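Womow Bench Notes
Home Tips Storage Painting Basing Contact
Search this site Go

Storing and Maintaining Collectible Miniatures at Home

Prepainted plastic figures on click or fixed bases are sold as durable. They are durable in play and much less so in storage. Most damage I see comes from heat, pressure and poor adhesive, in that order. The notes below cover a collection of up to 717 figures kept in an ordinary house.

Straightening bent parts

Soft PVC takes a set when it is held under load. Swords, capes and thin ankles are the usual cases. Heat a bowl of water to just under a simmer. Hold the figure by the base with tongs and submerge only the bent part for 40 seconds. Bend it slightly past the correct position, then move it to ice water and keep holding it for a slow count of ten. Keep the base dial out of the water. Paper dials swell and will bind against the housing.

If the part returns to its old shape within a week, repeat once. After a second failure, cut the part and pin it with 2 mm brass rod.

Reattaching figures to bases

Use a gel cyanoacrylate. Thin grades run into the dial and lock it. Scrape the old glue from both faces first, down to bare plastic. Apply one small dot per foot, press, and leave overnight before the figure is handled. Nneka Ogbonna uses a two-part epoxy for large figures with a single contact point, and I have adopted this for anything with a flight stand.

Cleaning

Sticky plastic is plasticizer coming to the surface. Wash in lukewarm water with a drop of dish soap and a soft toothbrush, rinse, and air dry. Do not use alcohol on factory paint — it lifts the metallics first. Talc hides the problem for a month or so and fills the detail.

Trays and foam

Pluck foam is acceptable for figures without projecting parts. Cut the cell slightly larger than the figure. A tight cell is what bends the sword. For tall pieces, a steel sheet in the bottom of a plastic box and a magnet under each base works better than any foam. My Farnside boxes hold 146 standard bases across four trays.

Do not let bare PVC rest against vinyl liners or rubber bands. The materials react and leave a mark that will not wash out.

Where to keep the boxes
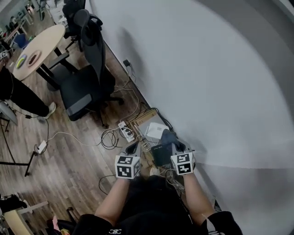
Figures should be stored where the temperature is steady, so an attic is out and an unheated garage is nearly as bad. An interior closet shelf is the best choice in most homes. Keep the cards and spare dials in a separate flat box, with a sheet of card between sets. Floor storage beside a wall is common, and a brown cardboard box with loose paper and a coil of cables spread on the wooden floor in front of it will be familiar to many households. For figures I would move the box up to a shelf, change it for a lidded plastic one, and tie the cables separately. Cardboard draws moisture from an outside wall and passes it to the dials.

Labeling

Write the set name and collector number range on the short side of each box, the side that faces out. Pencil on masking tape is enough. Kelechi Ojo keeps a printed list inside each lid as well, and crosses out figures when they are traded.

Check every tray each October, before indoor heating starts. Turn each dial one full rotation and return it to the starting click.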